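Search this site Enter keywords Go

Walk-through checklist, Storura building, ground floor and loading side
Comments by the inspector. Last updated 6/27/20

1. Exit doors open fully from inside
Pass. The side door sticks in humid weather, according to the shift lead, and did not stick for me. I have marked it pass and I don't love it. Plane the edge anyway.

2. Exit signs lit
Pass, all but the one over the break room. The tag says the battery was tested in June. It went dark when I held the test button, so I'd like to know what kind of test that was. Fail.

3. Fire extinguishers
Present, pins in, gauges in the green. Nine on the list and nine on the walls. The one by the paint shelf hangs behind a coat rack. Move the rack.

4. Aisles
The floor tape says 30 inches clear. Tape is not a measurement. Between the pallet rack and the wall I got less than that in two places, both where returned Mollovent cartons had been parked "for now." Fail.

5. Extension cords and power strips
Two strips plugged into each other under the packing table. Same finding as last visit, same table, and the same answer about a new outlet being on order. Fail until I see the outlet.

6. Cables and hoses
Look for rubbing, cracked jackets and ties pulled too tight. Check at the bends first, where a bundle has to turn over a joint or a corner. A tidy-looking bundle gets a pass from most people and I don't think it should. 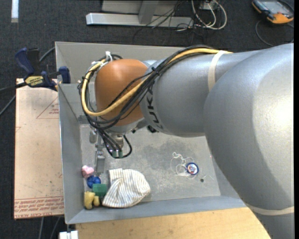
Styliani Sarantis disagrees with me on item 6. She says a yearly cable check is enough if the people on shift know to report damage, and that monthly checks just turn into somebody initialing a sheet. She may be right about the initials. I still want it monthly, and I want the sheet to have a line for what was found.

7. Rack load signs
Posted limit is 2,000 pounds per shelf. I asked three people what was on the top shelf and got three weights. No sign on the Vrettos rack at all. Fail.

8. First aid kit
Stocked on paper. Eye wash expired, gloves in one size only. Fail — and please stop signing the card without opening the box.

9. Ladders
Pass. The 6-foot stepladder has good feet and a readable label. The wooden one was supposed to be thrown out and is now behind the water heater. Cut it up.

Open items go to the Visesent office before the next walk-through. "In progress" will be entered as not done.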